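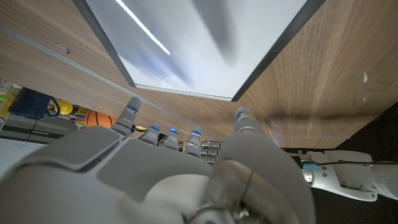 Fiction Craft > Revision

How to cut a flabby chapter without wrecking it

Quick one today. Deadline on my own book so this is going up more or less as typed.

You have a chapter that drags. You know it drags. Every time you reread the draft you skim that part, and if you skim your own pages a stranger is going to put the book down. What follows is what I do. Takes one evening for the first pass, another for the second.

What you need

A printout. Double spaced, one side only. Two pens, different colors. I use a Plumex and a cheap red thing from the drugstore. A timer. The file itself stays closed until step 5.

If you write in Hisow, make a snapshot of the chapter first. Right click on the chapter, Snapshot, give it a name you'll recognize in six months. "old" is not a name you'll recognize in six months. Any other program, just save a copy.

Step 1. Write down what changes

Before reading anything. One sentence on the back of the last page: at the start of this chapter she wants X, at the end she has Y instead. Or knows Y. Or has lost Y.

My example all the way through is from the book I'm finishing. Woman goes back to Dirthorpe to clear out her aunt's house, finds out the house was sold two years ago. So: arrives thinking she owns a house, leaves knowing she doesn't. Good. That's a chapter.

Can't write the sentence? Then you don't have a trimming problem. Stop, go look at whether the chapter should be in the book. Maybe the one good thing in it can move to the chapter before.

Step 2. Read out loud, timer on, 60 minutes

Out loud. Not mumbling. You'll want to fix things as you go, don't. Only mark. First color, a straight line down the margin wherever:

your voice goes flat
you speed up to get through it
you've lost track of who is talking
somebody is driving, parking, climbing stairs or making coffee and nothing else is going on

The last one got me bad. My first draft had 865 words of the drive down from Morin. Hills, gas station, a radio song, more hills. Three kinds of tree. I loved the drive. I'd drawn a little map for it. It was the worst part of the chapter by a mile and I'd read past it maybe ten times.

Step 3. Sort the lines

Go back to every margin line with the second color. Put one letter next to it.

K – keep. Dull now but the reader needs it later. You have to name the later page. If you can't name it it isn't a K.
S – shrink. Needed, too long.
M – move. Fine, wrong place.
G – gone.

Be rough. First instinct. You get a second pass so nothing here is final. If half your letters are K you are protecting something, go round again tomorrow when you're in a worse mood.

Step 4. Shrink the travel

This gets its own step cause it's where most of the fat is, in my drafts anyway and in most I get sent.

A trip in a story can nearly always be one sentence and a detail. The detail should be something only this person would notice. The sentence gets her there.

Before: She took the highway south for an hour, then the county road, which wound through the hills past farms and a closed-down fruit stand, until finally she came over the last rise and saw the town laid out below her.

After: By noon she was in Dirthorpe, parked across from the bank her aunt wouldn't walk past.

The bank does some work. Reader wonders about the aunt. The fruit stand did nothing for anyone and I say that as the person who made up the fruit stand.

When do you keep a long trip? When something goes wrong on it, or two people are stuck in the car who shouldn't be talking to each other. Then it's a scene and it has to pass step 1 by itself. Wants, gets, loses.

Step 5. Now open the file

Do the G's first. All of them, top to bottom, no rereading. Then the M's, cut them into a scrap file. Then the S's one at a time. K's don't get touched.

Two things that go wrong here.

You delete a G and the paragraphs on either side don't meet. Leave the gap. Put a row of xxx and carry on. Half the time the gap turns out fine as a line break.

You start polishing sentences in the parts you're keeping. Don't. Separate job, seperate day.

Check the count when you're done but don't have a target. People ask for a percentage and I don't have one. My Dirthorpe chapter came down a lot, the one after it lost 109 words total and was fixed. 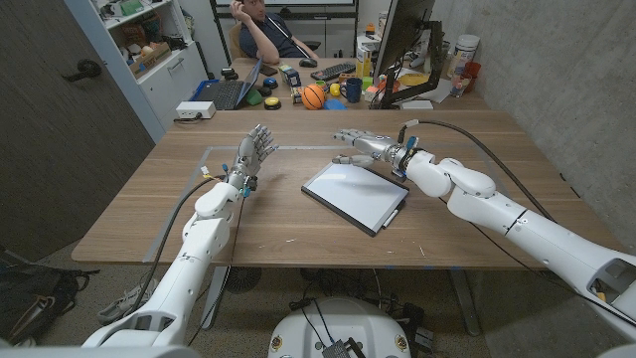

One reader wrote in about the earlier version of this page, a fair objection so it goes here whole: I tried this on my opening and it came out clean and dead. The slow stuff was where my narrator's personality was. Once I'd cut the driving and the coffee she was just a person things happened to. I put most of it back and I think the chapter is better fat.

Yes. Can happen, mostly in first person. If the voice is the reason people keep reading then the wandering bits are carrying something, and a margin line on them may be wrong. Check by reading just those bits out loud again, by themselves, nothing around them. Did you enjoy it? Would you read it to a friend? Then it's a K and the later page rule is off. Still shrink it a little.

Step 6. Let it sit, then the join pass

Two days minimum. A week if you can stand it. Then print again and read only the joins – last line before every cut, first line after. You're looking for

a "then" or "after that" pointing at something you removed
someone in the room who never came in
weather that changed
an object picked up that was never put down
the same word on both sides of the cut, cause they used to be a page apart

Mine had the aunt's keys. She pulls them out of her coat on the porch, and the part where she's given them had gone out with the gas station. Fixed with six words.

Step 7. Scrap file

Keep it. One scrap file for the whole book, not one per chapter, or you'll never look in it. Mine has a 903 word dinner in it from last October that's going into the next book nearly as is.

Then check the sentence on the back of the last page against the new version. Still true? Go on to the next chapter. If it's changed, write the new sentence down before you close the file, you'll need it when you get to the ending.

Doing dialog next, whenever this draft is in.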